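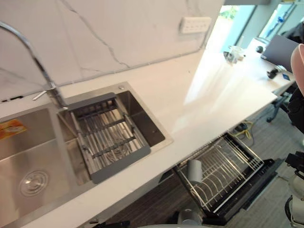 By Ayantu Wako

Where Does the Water Go?

Every time you wash an apple or rinse a cup, the water runs down the sink and disappears. It has a long way to go after that.

Start at the faucet. A tall, curved one like this is called a gooseneck, because it bends like the neck of a goose. The high bend leaves plenty of room for a big pot. The lever controls the water. On most faucets with one lever, moving it one way gives warmer water and moving it the other way gives cooler water.

Many kitchen sinks are made of stainless steel. Steel is mostly iron, and plain iron rusts when it gets wet. To make stainless steel, another metal called chromium is mixed in. It forms a very thin skin on the outside that keeps rust away. The skin is much too thin to see.

This sink has two parts, called basins. You can wash in the big one and rinse in the small one. A rack made of rods can sit in a basin too. Wet things go on top, and the drips fall between the rods.

At the bottom of the big basin is a round strainer. Strainers catch peas, rice and other bits of food. Empty yours into the trash or the compost when it fills up.

Under a sink there is a pipe with a bend in it, shaped like the letter U. It is called a trap. A little water always stays in the bend and blocks bad smells from coming back up. After the trap, the pipe joins bigger pipes. In the town of Galdale, the water then travels up to 16 miles to the Kondarska treatment plant, where it is cleaned and let out into the river.

Plates have to dry somewhere. Some kitchens have a rack that slides out from under the counter, with wire dividers to hold each plate on its edge. Water runs down a standing plate quickly. On a plate lying flat, it makes a puddle.

Try it at home: wet 2 plastic plates. Stand one up and lay the other flat. Which one dries first?

We use cookies to remember your reading level. Accept | Settings

Contact us | © Alemneh Children's Pages | Back to top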